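Quilted bedspread keeps sliding off a mattress with a slick cover

Posted in Bedding and Laundry, Nov 30, 2023
Viewed 482 times

I bought a quilted bedspread from Goder for the spare room and it will not stay put. The mattress is 17 inches deep with one of those slippery waterproof covers, and by morning the whole thing has moved toward the foot of the bed. The spread itself is fine, washes well, no complaints. I don't want to pin it because I'm afraid of tearing the stitching. It also looks a little short on the sides. Would a bigger size fix both problems, or is there something I can put underneath? We have family coming in December and I'd like to sort it out before then.

trestano_linens

Two separate problems, I think.

The sliding comes from the cover. Waterproof covers with a smooth top give the sheet nothing to hold, and whatever is on top of the sheet goes with it. Put a plain cotton mattress pad over the waterproof one. The kind with elastic all the way around is better than the kind with corner straps. Then use a flannel or brushed cotton sheet if you have one. That alone took care of it on my bed.

The short sides are from the depth. Most spreads are cut for a thinner mattress, so yours loses a few inches on each side. Measure from the top edge of the mattress to where you want the spread to end, double it, and add the width of the bed. Compare that number with the package, not the word "queen" or "king." Sizes are not the same from one brand to the next.

Wash it before you measure. Cotton quilting can draw up the first time, and more if it goes through a hot dryer. I line dry mine and it still came out a bit smaller.

daly77

Just tuck it in at the bottom. Works for me. I paid 70 dollars for a set of clips and they were useless – save your money.

altstead_attic

I agree with the cotton pad. If you still get movement, cut a strip of the open-weave rubber rug liner and lay it between the sheet and the spread, only across the foot end. Keep it away from where people sleep or they will feel it. Take it out when you wash anything, as it can stick to fabric in the dryer.

For a longer drop you could sew a band of matching cotton down both sides. It's straight stitching, and the wavy quilting on mine hides small mistakes.

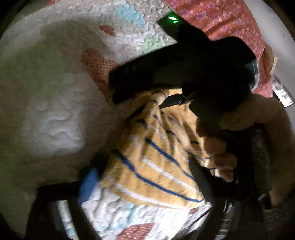 Related topics in Bedding and Laundry

Getting candle wax out of a cotton blanket
Can a feather pillow go in a front loader?
Yellow marks on stored sheets (20 replies)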